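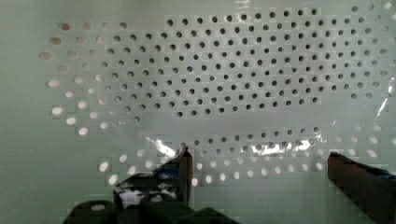

Product Notes: The Drarton Tabletop Manipulation Kit

Surov has added the Drarton tabletop manipulation kit to its catalog of evaluation equipment, and member laboratories may now request it for a loan period before deciding on a purchase. The kit is offered for single-arm work with everyday kitchen items. It consists of a bench frame, a drilled white tabletop, a set of household objects, and mounting plates for most lightweight arms. The arm and gripper are not included in the base price. The control and recording software, supplied under the name Drurnix, is licensed separately by the year.

The loan unit was set up at the Trương facility in June and was used there by two teams. The remarks that follow are drawn from their written reports and from our own sessions with the same unit.

Setup and Calibration

Assembly requires two people and a clear half day. The frame arrives in three cartons, and the printed guide is adequate except in the section on cable routing, which refers to a clip that has been dropped from the current parts list. The teams at Trương used adhesive ties in its place. Members should leave generous slack at the wrist, as the short cable set limits rotation on the side of the table nearest the base.

Calibration is performed through Drurnix and takes roughly 15 minutes once the operator is familiar with the prompts. The overhead view and the wrist view are aligned separately. On two occasions the software accepted a poor wrist alignment without a warning. The supplier has acknowledged the fault and states that the next release will correct it. 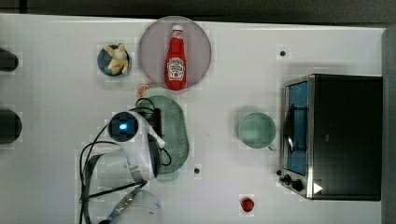

The Object Set

Objects for the kit are chosen from a list of common household goods, and a laboratory may substitute its own. During the loan the table carried a plate, a bowl, a cup, a ketchup bottle, a toaster oven, several food items, and an oval perforated basket with a smooth rim. The basket received the most attention from both teams. Its long sides are easy to approach from above, but the small holes proved difficult for depth sensing at close range, and the recorded surface was often broken or uneven. Operators obtained steadier results by planning from the overhead view and using the wrist camera only for the final approach.

The toaster oven is the heaviest piece on the list and should be placed before the table is calibrated. It takes up a good part of one side, and reaching past it calls for a higher travel path than the default. Drurnix allows such a limit to be set by region — a useful feature, though the menu that controls it is hard to find.
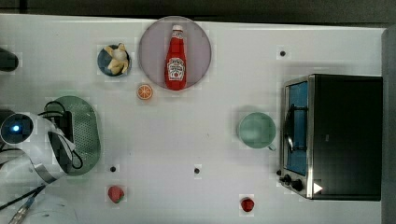

The arm at the oval basket, with the toaster oven at the right of the table.

Recorded sessions are stored with both camera views and the joint positions on a shared clock. Each session may be tagged, trimmed, and exported without leaving the program. The teams considered the export tools the strongest part of the package. Search is less satisfactory: it matches whole tags only, and a misspelled tag must be corrected one session at a time.

Placement near the edge of the table deserves some care. A two-finger gripper can be brought to either side of the basket without disturbing the plate and bowl, provided that the operator works from the side of the table opposite the cookware. Where the objects are set closer together than the guide recommends, the planning step becomes noticeably slower.
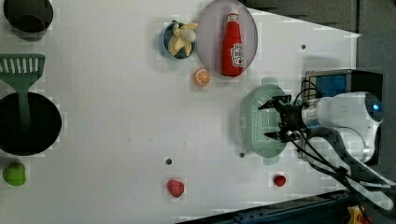
Price and Availability

The base kit is listed at $3,000, with a discount for members who order through Surov. The Drurnix license is quoted on request. Delivery is currently 17 business days from confirmation of the order, and replacement objects are shipped separately.

Laboratories with an existing arm and a stable bench will find the kit reasonably priced for teaching and for early-stage research. Those requiring higher payloads or two-arm work should wait for the larger frame, for which the supplier has given no date. Loan requests are accepted through the equipment desk until the end of July 2018 and are filled in the order received. Applicants should state the model of arm they intend to mount and confirm that the operator has completed the bench safety module.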